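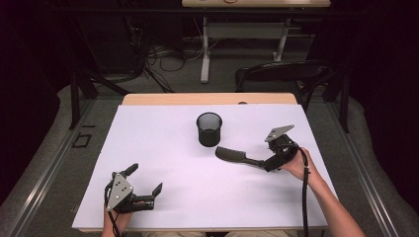 1/
Fludunton 手持夹爪,更新一波。一直说要写一直没写,趁打印机在跑赶紧打几行,想到哪写到哪

2/
先说现在啥状态:左右手各一只,都能拿起来用了。左手那只空着张开,右手夹梳子。黑梳子配黑手指,看久了眼花,下次物料选个别的颜色吧

3/
顶上那块灰色三角板,带小孔的,是留着装东西用的。最早那版没留孔,想加个啥都得重新钻,钻歪了一块。现在先打满孔再说,丑就丑

4/
线还是老问题。两根黑线都从夹爪往下拖到桌子外面,手一抬就跟着晃。右边那根会蹭到板面,挺烦的。Gadisa Wubshet 说走袖子里,我说你来走一个试试。他还真试了,袖口卡住,胳膊弯不了

5/
为啥不上机械臂直接手拿着?
穷。还有就是想先把手指形状搞明白。手拿着改起来快,夹不住当场就知道,手腕自己会补角度(这也是坏处,补太多了,后面说)

6/
手指打印一对 134 分钟。我们 Restilar 这边的共享机器要排队,所以一天最多改两版。昨天那版孔位画反了,左右手指镜像忘了镜……白打。不说了

7/
桌面:木桌上面铺了块白色的板。原来直接在木头桌上弄,木纹反光加上画面里一堆纹路,后来看录像根本分不清手指尖在哪。铺白的以后好太多。缺点是脏东西特别明显,一粒黑渣都看得见

8/
说到黑渣。右手指旁边老有一小撮黑色碎屑,擦了又有。先怀疑垫片掉渣,又怀疑是打印件边上磨下来的。没定论。Liya Assefa 让我拿白纸垫着夹梳子试,还没空弄

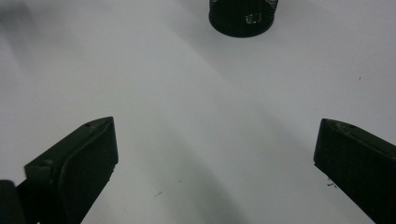 9/
手指表面那些划痕别问,都是我拆垫片拿镊子撬的。胶上多了。第一次贴用的胶太猛,第二次换双面胶又太弱,夹梳子柄的时候垫片自己滑出来半截。现在第 3 种,暂时稳

10/
螺丝孔两个,一个靠指尖一个靠后面。靠指尖那个其实可以不要,是上一版留下的,模型里懒得删。删了又怕以后要用。

11/
有人问垫片为什么不做成指尖也包住的。试过!包住以后指尖变厚,从平板上捡薄东西捡不起来,铲不进去。现在内侧一整片平的,尖上露着硬的,捡东西靠尖,夹东西靠面。分开各干各的

12/
黑色网格笔筒是这周的主要对手。圆的,网壁会让,夹太紧能感觉它在变形,夹太松一提就转。最后我放弃夹筒身,改成不动它,只往里放东西、从里面拿东西

13/
往里放比我想得难。筒口朝上,手指从上面下去,张开的宽度得留够,不然两边手指先撞筒沿。撞一下筒就倒。倒了再扶,扶了再倒,Sosina Endale 在旁边边吃面边看,笑了一整个中午

14/
后来的办法:先把东西竖过来再下去,别斜着捅。听着是废话,但是手拿夹爪的时候手腕天然是斜的,要刻意抬肘。抬久了胳膊酸,所以一轮做 5 次就换人

15/
插一句,补第5条那个坑。人手腕会偷偷补角度,所以我们觉得"这手指挺好用啊",可能是人好用不是手指好用。Fasil Negash 提的,说得我很不爽,但他说得对。现在每改一版都让两个人各试一遍,一个熟手一个没摸过的,没摸过的那个夹不住就算没过

16/
没摸过的人越来越难找了,整个工房快都摸过了

17/
开口宽度又加了一点。全张开的时候两指中间能空出一大块白桌面,远处的笔筒从中间就能看到,对位舒服多了。之前那版开口小,东西没进来视线先给挡住,只能歪着头看

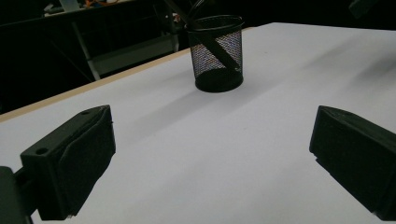 18/
筒里的长杆子比梳子好抓。黑色细长一根,斜靠在筒沿,上半截露在外面,两指从两边合过去就行。难的是合的时候别把筒一起带走。网壁太轻,杆子一撬它就跟着跑。准备在筒底塞点重的。垫圈?硬币?有啥推荐的

19/
指尖底下能看到一点亮的金属,是我加的小片,防止塑料尖磨圆。加之前用了没几天尖就秃了。现在好些,但是金属片边上要打磨,不打磨会刮板面,白板上已经刮出印子了(心疼 2 秒)

20/
零件哪儿来的一并答了:
铁板找 Muñoz 切的,他家小单也接,就是得自己去取
线和接头 Nondel 买的
手指自己打
后面连着手指的那个灰黑色支架改了好多次,图纸乱七八糟,等我理一下再放,先别催

21/
Tsegereda Jemal 问能不能给她打一副小一号的,她手小,现在这个握久了虎口疼。能,但不是整体缩放就完事,螺丝孔一缩就不对了,轴的间隙也会死掉。得单独改握把,手指不动。排在后面

22/
现在还没解决的:
线(见4)
黑渣(见8)
笔筒乱跑
左手那只合拢的时候有一点点咔,右手没有,同一批零件装的,想不通。拆过一次,装回去还是咔

23/
哦对还有灯。桌上一道一道的软影子,手指一动影子跟着动,录像里看着乱。想加个柔光,又怕占地方,桌子两边已经立着黑色架子腿了,再来一个灯架我人都坐不进去。谁有夹在架子上的那种灯,型号发我

24/
评论里问夹持力多大的:没测。手头没秤,借的那个坏了。等有数再说,不瞎报

25/
打印机叫了,去看看这对镜像镜对没有。文件 25/01/2026 那版的,别下错,前一版就是孔反得那个

26/
镜对了。底面有点翘边,磨磨能用。先装左手,看还咔不咔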